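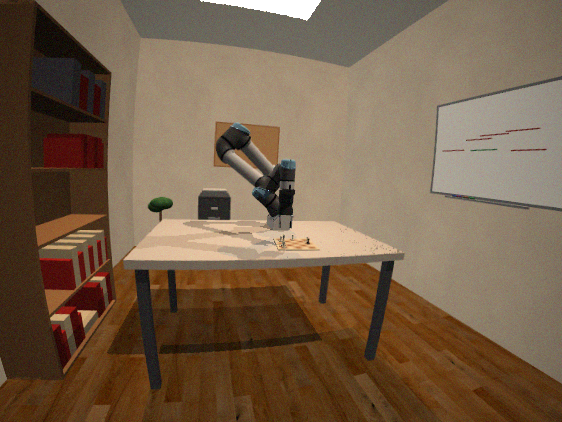

Figure 1. Rendered room with cream walls, plank floor and a white table on four dark metal legs.

Effect of Wall Color on Daylight Distribution in a Small Room
Leonardo Sala, Yuzuki Kamata
Karnville, February 16, 2019

1. Purpose
The project examined how the color of wall paint changes the light level on a desk placed away from the window. Building guides often recommend light walls for small rooms, but they seldom say how much difference the paint makes once furniture is in place.

2. Method
Measurements were made in a scale box with one side opening. Three sets of wall panels were painted cream, mid gray and dark green. A light sensor was fixed at desk height and read at 17 positions. The lamp outside the opening was held at a constant setting, and each reading was taken after the lamp had warmed up for 14 minutes. The floor and ceiling panels were not changed between runs.

3. Results
At the position farthest from the opening, the cream panels gave 177 lux and the gray panels gave less than half of that. Close to the opening, the three sets could hardly be told apart, and all gave readings above 500 lux. The dark green panels produced the steepest drop along the center line.

4. Sources of error
The sensor was moved by hand, so its angle varied slightly. One cream panel had a thin second coat near the corner. Ryota Tamura repeated the back row with the panel replaced and obtained slightly higher values; these are used in the results.

5. Further work
The floor should be varied next, starting with a brown wood finish and a pale tile.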